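Projet de deuxième année, rapport final
Ménage et publicité : que valent les promesses du « sans poussière » ?
Remis le 12 janvier 2020

Le point de départ était une brochure de la marque Nemard, distribuée dans les boîtes aux lettres de la résidence Esier. On y lit que la poussière « disparaît durablement » des surfaces lisses, tables et étagères comprises. Durablement par rapport à quoi ? La brochure n'en dit rien, et le service clients, contacté deux fois, a renvoyé la même brochure.

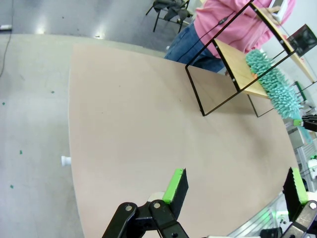 Marietjie Fourie

1. La question

Je voulais au départ comparer des produits. Mon encadrant, Marcelino Nogueira, m'en a dissuadée, faute de balance assez précise. J'ai donc travaillé sur le discours : ce que les fabricants promettent, et ce que les gens en croient. C'est moins spectaculaire et je ne suis pas certaine que ce soit plus solide, mais au moins le matériau existe.

2. Le corpus

J'ai retenu 46 annonces parues dans la presse gratuite et dans les catalogues de deux enseignes, Drelari et Hou. Les annonces ont été lues deux fois, à un mois d'intervalle, avec la même grille. Entre les deux lectures j'ai changé d'avis sur plusieurs d'entre elles, ce qui en dit long sur la grille.

Le mot « durable » revient sans cesse et ne désigne jamais la même chose : la durée de l'effet dans une annonce, celle de l'objet dans la suivante, parfois la planète. « Testé » apparaît aussi très souvent. Les conditions du test manquent presque toujours. Chez Drelari, une note en corps minuscule renvoie à une page du site qui n'existait plus en mai.

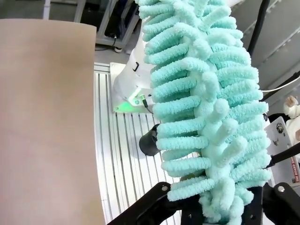 Ronja Wallin a objecté, à la lecture d'une première version, que je prenais les acheteurs pour des naïfs, que personne chez elle n'avait jamais cru à une étagère propre pour un mois et qu'on choisit surtout ce qui est en rayon et pas trop cher. La remarque m'a obligée à refaire le questionnaire, qui supposait la croyance avant de la mesurer.

3. Le questionnaire

J'ai reçu 37 réponses exploitables, pour 900 feuilles déposées. Avec un taux pareil, je ne tirerai aucun pourcentage de l'ensemble. Ont sans doute répondu les gens que le ménage intéresse, ou agace. La plupart déclarent ne pas lire les promesses, puis en citent une de mémoire à la question suivante. On peut y voir la preuve que la publicité agit. On peut aussi penser que ma question leur soufflait la réponse, et je penche pour cette lecture.

4. Ce qui reste douteux

Tianyou Liao et Jianhua Lei ont recodé une partie du corpus. Leurs désaccords avec moi portent surtout sur la catégorie « hygiène », trop large. Je l'ai laissée telle quelle dans les tableaux, en signalant les cas litigieux par un astérisque. Les annonces de Hou y sont surreprésentées et il faudrait les traiter à part.

Annexes : grille de lecture, questionnaire (deux versions), liste des annonces.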